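Hirvonen Laboratory Course
Unit 5: Fault Reports in Garment Handling
Instructor: Nelli Ojala

Students shall read this handout before the session on Monday, November 19, 2018. The case concerns a grasp fault on the Gerkholm two-arm cell. The log records a release command at step 212 — the fingers stayed closed and no alarm was raised.
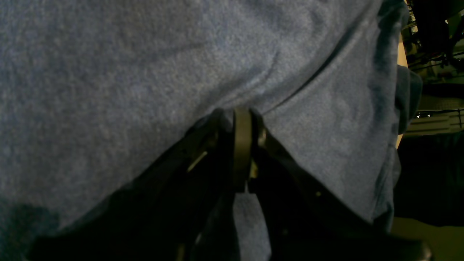

Figure 1. Wrist view, gripper fingers against bunched fleece.

The controller compared motor current with a fixed limit of 80 percent. Thick folds kept the current below that limit, and the software treated the grip as normal. The report also notes that the second arm was not told to wait. In Figure 2, the right gripper holds a navy shirt while the left is open and empty over the table.
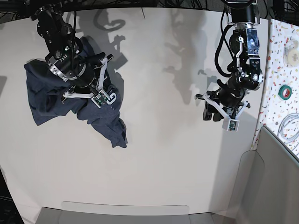 Required Work

1. State which signal should have stopped the cell.
2. Propose a hold condition for the free arm.
3. List the checks required before a person reaches into the work area. The emergency stop must be pressed first.

Written answers are due in December.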